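Lellulness Recalls White Slatted Single Bed Over Loose Side Rails

Jun 3, 2023

Furniture seller Lellulness is recalling one of its single beds after customers reported that the side rails can work loose from the headboard posts. The company is asking owners to stop using the bed until a free repair kit has been fitted.

The recall covers 1519 beds sold under the Mertens name through the company's website and its two stores. Of those, 907 were sold as single beds on their own and the rest went out as part of a bedroom set with a nightstand and a dresser. The nightstand and dresser are not affected.

Lellulness said it had received reports of rails dropping at one corner, in most cases while someone was sitting on the edge of the bed. Two people had bruises. No serious injuries have been reported.

The fault was traced to a batch of metal brackets that hold the rails to the posts. According to the company, the brackets were cut from thinner steel than the design called for, and the hooks can bend after months of normal use. The supplier, Vistex, has stopped shipping the part and is checking its remaining stock.

"We started getting calls in April, and by the end of the month we had pulled the bed from sale," said Finbarr Madigan, who runs customer service at Lellulness. "The fix takes one person with a screwdriver. We would still like people to take the mattress off and lean the frame up somewhere until they have done it."

The Mertens is a white single bed with a slatted headboard and a lower slatted footboard.
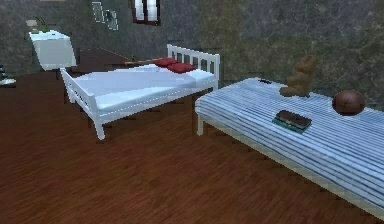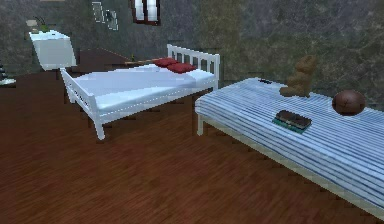

How to check your bed

Owners should look for a paper label on the inside of the left side rail, close to the headboard. Beds in the recall have a batch code beginning with 599. If the label is missing or can't be read, the company says to treat the bed as recalled and call the service line with the order number. An order number can be found in the confirmation email or on the packing slip.

Beds with any other code use a different bracket and can be used as normal. The twin bed sold under the Rernar name looks much the same but was made with bolts in place of hooks, and it is not part of the recall.

What owners will get

The repair kit has four heavier brackets, a bag of screws and a printed sheet of instructions. It is being mailed at no charge to every customer whose address is on file. People who bought the bed in a store and paid cash will need to ask for a kit, either by phone or at the service desk.

Customers who don't want to do the work themselves can have a fitter sent to the house, also at no charge. Madigan said the wait for a visit is now three weeks in most areas and longer outside the city. The kits themselves are going out within five working days.

Refunds are available to anyone who would prefer to return the bed. The company will collect it, and the original box is not needed. Buyers of the bedroom set can return the bed alone for the price of the single, or send back the full set.

The company is also asking anyone who has sold or given away one of the beds to pass the notice on to the new owner. Kits will be sent to second-hand owners on the same terms, with no proof of purchase, as long as they can give the batch code or send in a picture of the label.

Old brackets should be thrown out once the new ones are on. They should not be kept as spares or used on other furniture.

Lellulness expects to put the bed back on sale later this year with the heavier bracket fitted at the factory. The new version will carry a green label in the same spot on the left rail.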